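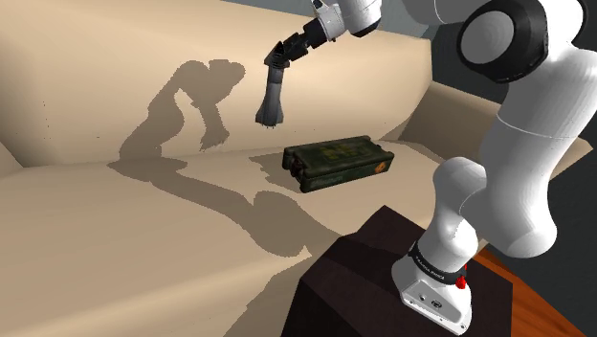
Viklow is looking for two freelance film and comics reviewers

Viklow has covered superhero movies, manga adaptations and genre TV since 2012. We publish nearly 40 pieces a month and need more people to write them.

What you would do:
File two pieces a week, mostly reviews and comparisons of new releases
Attend evening press screenings when we can get you in
Turn around edits the same day during opening weekends

What we want:
Clear writing and an opinion you can back up from the movie itself
Good knowledge of either comics or animation — both is fine, neither is a problem for this job
Published samples, including a personal blog

Pay is $40 per review, with longer features agreed in advance. The work is remote. Screening tickets and parking are reimbursed, streaming subscriptions are not.

Send two samples and a short note on a movie you changed your mind about to Marloes Dierckx, reviews editor, by 16 August 2024. Put "Reviewer" in the subject line. Farhad Najafi handles questions about contracts and invoices.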